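4. Recording an arrest or detention

Open a new case in Cesten as soon as a report reaches the desk.

1. Enter the place and time of the arrest. Leave the name field blank until the family agrees.
2. Under Source, choose Witness, Relative or Lawyer.
3. Type the account in the box (limit 2000 characters).

Caution: never enter a home address – use the district code.

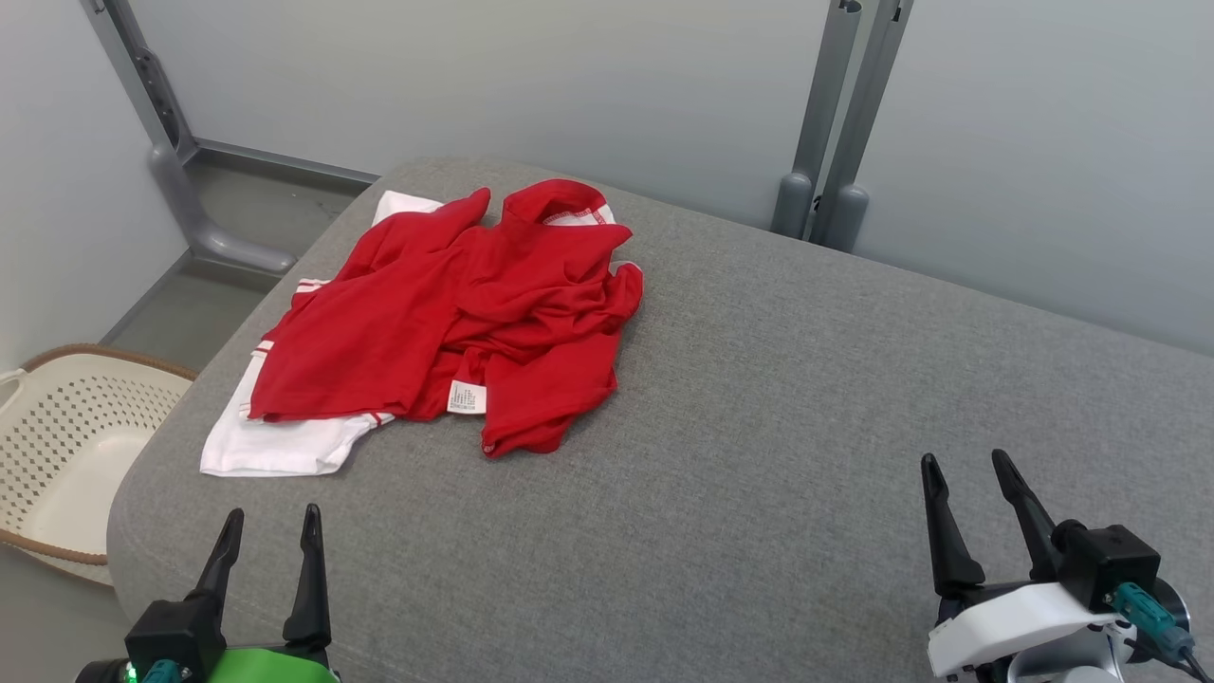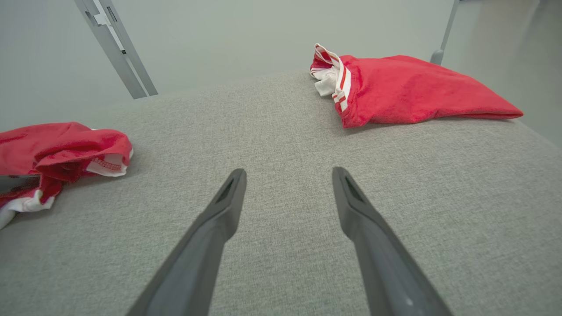
A reader at the Mahama office writes that relatives often call back with a different date, and asks which one to keep. Keep both.

4. Press Save. The case locks after 21 days.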